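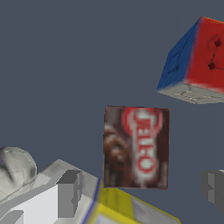
Trirotent is a boxed study kit on the divisions within Christianity, sold by Skalley to parish groups, sixth forms and anyone else who can be talked into six evenings on church councils. It holds 200 cards, a cloth timeline, a leader's guide and a login for the website. The claim on the lid is that a group with no background will come away able to "place any church in the world". I doubted that before I opened it and I doubt it now. The whole kit rests on the idea that there are three families, Catholic, Orthodox and Protestant, and that each can be given a colour and laid out flat. A Rubik's cube seen from one corner shows you three faces, a blue, a red and an off-white say, and you could write a very confident guide to those three without once turning the thing over. Skalley has more or less done that.

We ran it on Monday evenings in November with a mixed group: two Methodists, a lapsed Catholic, a Coptic couple and me.

## The cards

They are good to handle and badly sorted. Each has a name on the front, a short text on the back and a coloured stripe telling you which family it belongs to. The Coptic church gets the Orthodox stripe, the same shade as the Greek and Russian churches, and the card says it "separated early". So it did, after Chalcedon in 451, some six centuries before the date the kit gives for the split between East and West. The Armenian, Syriac and Ethiopian cards have the same stripe and much the same sentence. The Church of the East, which went its own way before Chalcedon and isn't in communion with any of them, has been given the Orthodox stripe too. Our Coptic couple were polite about this for ten minutes.

Eastern Catholics fare worse. There is one card for all of them. Married priests, leavened bread, a liturgy in which many an Orthodox visitor would feel at home, full communion with Rome: you'd think a kit about divisions would want to spend an evening here. It wants you to put the card on the Catholic pile and carry on.

The Protestant pile is the best of the three. Lutherans, Reformed, Anabaptists and Anglicans are kept properly apart, and the card on the Lord's Supper at Marburg in 1529 gave us the one real argument of the course.

## The timeline

Lovely cloth, hard to read from across a table. The year 1054 is printed in the largest type on the whole strip with a lightning bolt beside it. Most of the historians I've read treat those excommunications as one bad week in a very long estrangement, and the sack of Constantinople in 1204 as the thing ordinary Christians in the East remembered. On the cloth, 1204 is a small dot with no text.

## The leader's guide

By Ludger Petersen, and better than the box it comes in. He writes plainly, he admits when a word like "heresy" is being used by the winning side, and his pages on the filioque are the clearest I've given to a group. He also contradicts the cards. On the Copts he says outright that "Monophysite" is a label they reject, and then the glossary card defines them as Monophysites. I'd guess the two were written by different people and no editor had both on the desk. A second contributor, Albane Besnard, supplies discussion questions, of which the first three each week are usable and the rest are of the "how does this make you feel?" sort.

## The website

The login lasts a year. You get recordings of chant, a few maps and a quiz. The quiz marked me wrong for saying that Anglicans have bishops. I wrote to Skalley and had a reply in two days thanking me for my feedback. It still marks you wrong.

## Is it worth it?

The full price is £570, which I had to read twice. The school edition, with four sets of cards, is £1,239. For that money a group could buy everyone a decent one-volume church history and pay for the tea until Easter.

If your diocese or school already has a copy, borrow it. Use Petersen's guide, lay out the Protestant cards, and have a marker pen ready for the stripes on the others. Our Coptic members ended up making their own pile, which ran down the side of the table next to the timeline, and the fourth evening was spent on that with the box shut. It was the best attended of the six. I've offered the kit to the Methodists for their Lent course and they are thinking about it.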